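Rarby Reuse and Repair Project
Second progress report to the Hellero Fund
14 Nov 2018

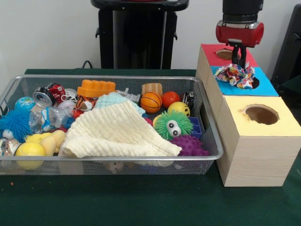 Mixed items in a wire basket, including drinks cans, a plastic bottle and a baseball.

1. Purpose of this report

The report covers the work done under the second grant period and sets out what remains to be completed before the final payment is requested. It should be read with the budget sheet sent separately by Hanne Karppinen.

2. Collection rounds

The household collection now runs in all 4 districts named in the agreement. Casside was the last to join, in September, after the parish agreed to let the van use the yard behind the old school. Around 900 households are on the round. Take-up in Casside remains lower than elsewhere, and leaflets in a second language have been ordered.

Residents are asked to keep drinks containers apart from toys and household goods. Many do not, and sorting takes longer than the original plan allowed for. The Fund agreed in the summer that hours could be moved from the publicity budget to cover this. No further transfer is sought.

3. Repair sessions

Evening repair sessions have been held at the Pfister building throughout the period. Lamps, radios and small kitchen goods are the items most often brought in. Joni Partanen leads the electrical bench and has completed the safety training required by our insurer. The sewing bench was closed for part of the period while a replacement machine was found – it has now reopened with shorter hours.

We had hoped to start a session for bicycles. The room offered to us has a step at the door and no suitable store, and the plan has been put back to the spring.

4. Schools

Kilian Lüthi visited the primary schools in Rarby to talk about waste in the home. A total of 70 pupils took part in the follow-up workshop, at which old toys were mended or exchanged. One school has asked for a second visit. The teaching notes are being revised, as the section on metals was found too difficult for the younger classes.

5. Staffing

Eero Hämäläinen left the post of driver at the end of the summer. The rounds were covered by agency staff until a permanent driver was appointed. The extra cost is shown in line 57 of the budget sheet and has been met from our own reserves.

6. Matters outstanding

The lease on the sorting room ends in the spring. The owner has offered a renewal at a higher rent, and we are looking at a smaller unit nearer the Casside road. A decision is needed before the new round timetable is printed.

The scales at the sorting room are due for testing. Weights for the present period will be sent once the certificate has been received – until then the figures in our monthly returns should be treated as provisional.

Questions on this report may be addressed to the project manager.

Anil Kaimal
Project Manager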